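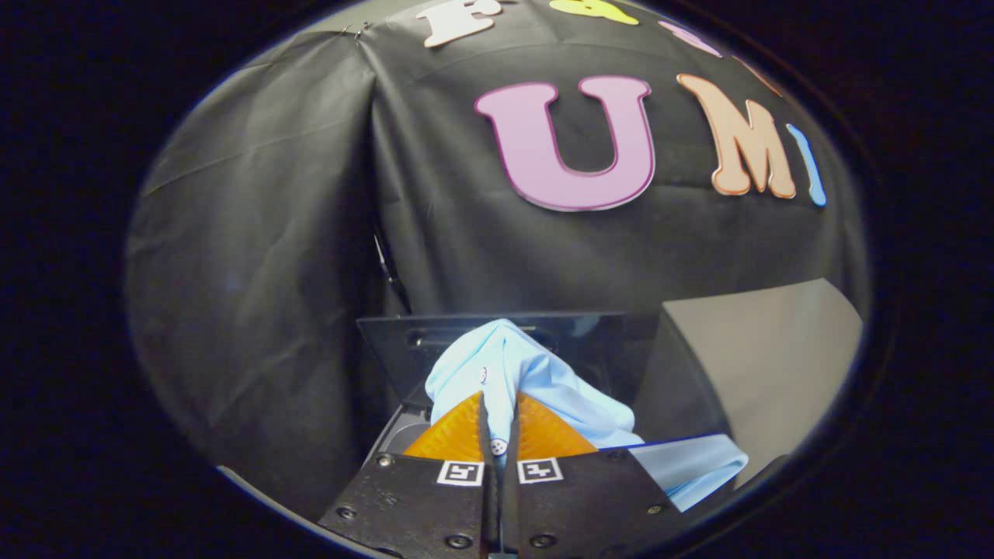
Sarla Gautam
Build lead, Picard Robotics Club

Hi all, quick one before I run to class. Replying to the thread from last night, see bottom.

Yes to the shirt. The light blue one with the white buttons stays as the practice cloth, please dont swap it for a towel again. Towels are too easy, and the April rules say garment with buttons. Clear box stays too. If the fingers land right by a button, back off and regrasp, don't drag it.

Orange soft fingers: we have 2 spare pairs from Zirkar. Ridges wear down, so log it when you change them. Log is in the Ledau folder, NOT the old sheet.

Target is 500 grasps before the Bestetti round. We are at 400. So 10 each for the people on the list and we're done. Check both tags are flat on the plates before you start, one was peeling and I lost a whole evening of tracking to it.

Black backdrop and the letters stay up, I need the wall for the club open night aswell.

Room is open til 10 pm.

Sarla

> Are we still using the shirt or going back to towels?
> Also which fingers are we on, and how many runs
> do we still owe? I can come in after 6 if somebody
> leaves the key.

Key is in the usual drawer.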